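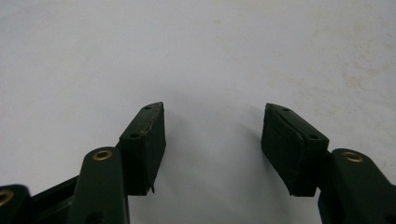
Home Datasets Tools Docs Contact

Category: Datasets / Hydrology

# Cadden Gauge Readings

Daily stage readings from two staff gauges on the Cadden, one at Priltdale and one below the Stoder weir. The release has 1,116 rows in a single CSV file.

## Columns

- station – PRD or STO
- date – local date of the reading
- stage_cm – water level above gauge zero
- flag – blank, E (estimated) or I (ice)

## Known problems

The Stoder gauge plate was replaced in January and gauge zero moved up by 5 cm. Earlier rows are already corrected; do not apply the offset again. 13 rows are flagged I and should be left out of any flow estimate. Missing days have no row.

Stage is not discharge. The rating curve for Priltdale is in rating.txt and covers low and medium flow only. There is no curve for Stoder.

## Loading

Run `gouveia load cadden.csv --by station`. Gouveia before version 2 reads blank flags as zero – update first.

## Changes

Wed 14 March – duplicate Priltdale rows removed, column stage renamed to stage_cm.

## License

CC BY 4.0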